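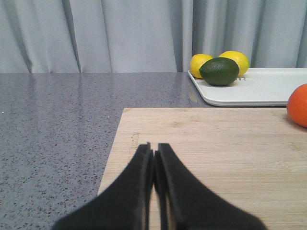 Kitchen / Boards & Plates

The Jornia Cutting Board and Dinner Plate Set

Hi, I'm Zoila Huaranga, and I pick the kitchen stuff for our little shop in Clolham. I don't list anything until I've cooked with it at home for a while, so this page took me longer than it should have (sorry to everyone who kept emailing!).

Let's start with the board. It's a pale, light wood with a fine straight grain, and the lettering is engraved very lightly along one edge, so you hardly notice it when you're chopping. I like a plain board. I've owned the kind with grooves and handles and little drawers underneath, and I always ended up back at the flat one. Mine lives out on the counter, a gray speckled one that I was sure would clash with everything, and the blond wood looks lovely on it.

I oil mine every couple of weeks with whatever food-safe mineral oil is in the cupboard. Wipe it on, go to bed, wipe off the extra in the morning. Please don't put it in the dishwasher — my friend Consuelo Cusi did that with her last board and it came out shaped like a saddle.

The plate is white ceramic, round, no pattern. I was going to sell the board by itself, but I kept reaching for that plate whenever I had tomatoes to deal with. I'll set one down whole, stem end up, and leave it there while I find the good knife and the salt.
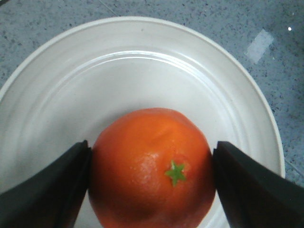
Then it's slice, slide everything back onto the plate, olive oil, done. In June I eat that for lunch more days than I'd like to admit! The plate goes in the dishwasher just fine, and in the microwave too.

We have 219 sets in the back room right now out of the 300 we ordered. Walter Echeverri packs them, and he wraps the plate separately from the board, so check the whole box before you write to tell me the plate is missing.

What you get: 2 pieces, one board and one plate
Board care: hand wash, dry standing up, oil now and then
Plate care: dishwasher and microwave safe
Ships from: Clolham, every Wednesday
Pickup: Clolham shop or the Winton counter, ask for Mayuree Sriwong

Extra plates are sold singly on the Plates page. Extra boards are coming back later, and I'll put a note up when they do.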